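Gripper comparison at the Gosness workshop, Ibarra: visit notes

We got there a little after nine and went straight to the bench area, where Anayeli Magaña had the hand-held tools laid out for the May trial.

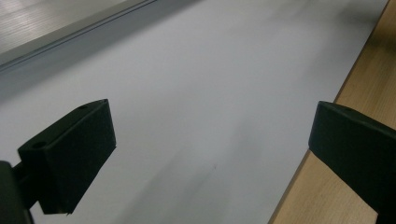 The purpose of the visit was to compare two finger sets on thin, flat stock before ordering either. Fomeck supplies a blunt, angular finger in black plastic. Jondier supplies a narrower one with a replaceable rubber face. Both screw onto the same bracket, and a swap took Magaña under four minutes with a hex key.

Flat sheets are a poor match for any parallel gripper. The Fomeck fingers closed squarely and held a folded edge well, but they needed the sheet to overhang the bench before they could get a grip on it. The Jondier set picked up a single sheet from the bench top on most tries, then lost it when the wrist was turned past level. Neither set marked the stock.

The camera gave more trouble than the fingers. On matte white material the auto exposure drifted, and the depth estimate went with it. Magaña locked exposure by hand and the readings settled. She would like a textured mat under the work - we agreed to try one.

Wear data was available for the Fomeck set only. The log stood at 3316 cycles, with the screws retightened at 1000 and again at 2489. Jondier quotes over 3000 for its rubber faces, untested here.

Prices were not discussed. We asked for one spare pair of each and a copy of the controller settings, in particular the closing force limits, which differed between the two benches.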